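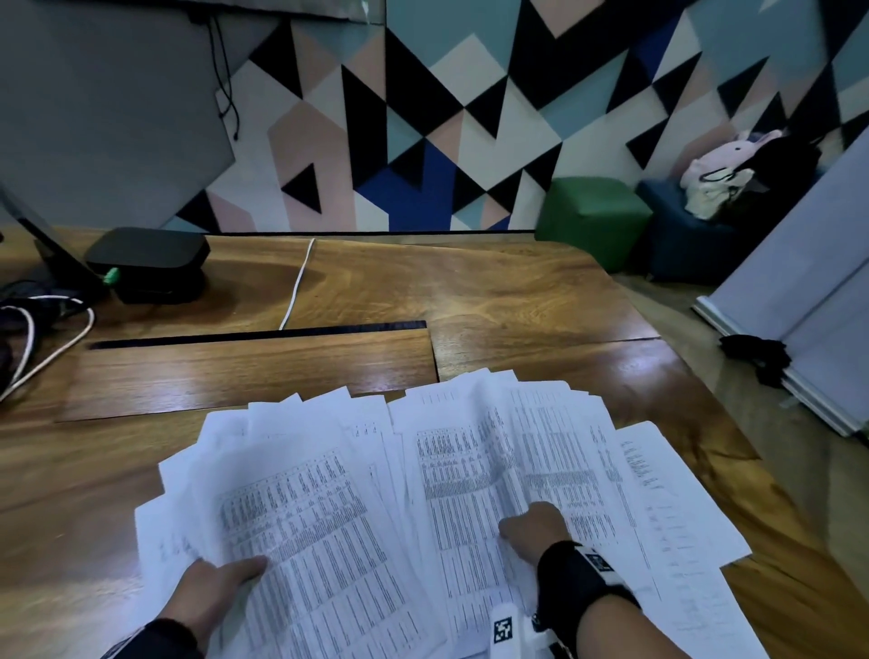
*Photo: Tivirside site office*

**Ticket 66: Purchase quantities do not match between quote and budget sheet**
Opened: 26 April 2021
Project: Brovbridge packing line, automation phase
Status: waiting on vendor

**Problem**

The Drendis quote lists 19 grippers. The capital budget sheet lists 30. Both were exported from the same parts list, and the approval form can't go forward until they agree.

**Checked so far**

- Re-exported the parts list. Same result, 30.
- Compared revision numbers. Quote is on rev 5, budget is on rev 4.
- Searched the PDF of the quote for the gripper part number. No hits. The tables are embedded as pictures, so search and copy don't work.
- Printed both sets and started comparing by hand, line by line.

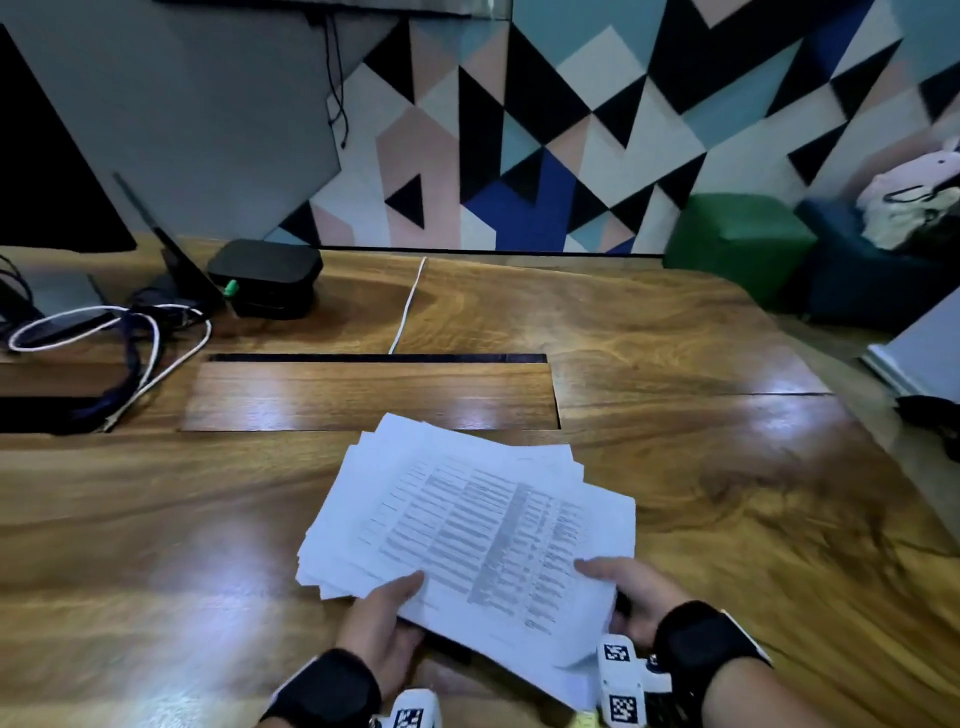 Pages in the quote are not numbered, so keep the printout in order until each sheet has been marked in pencil. Put the set letter first (Q for quote, B for budget), then the page.

**Findings**

Rev 4 carries spare grippers on the main line. Rev 5 moves the spares to a separate schedule, and that schedule was not sent with the quote. The difference is 11 units. Sakamoto controllers match on both documents. Cable sets match. Floor mounts are missing from the budget sheet and need their own line.

**Workaround**

Use rev 5 quantities for the base cell. Enter spares as a placeholder under maintenance, not capital. Don't change the approved total.

**Next steps**

1. Drendis to send the spares schedule as a spreadsheet.
2. Update budget sheet to rev 5 and add floor mounts.
3. Check lead times again. Install is planned for August, and the order can't be split without a second delivery charge.

Leave this ticket open until the spares schedule is attached.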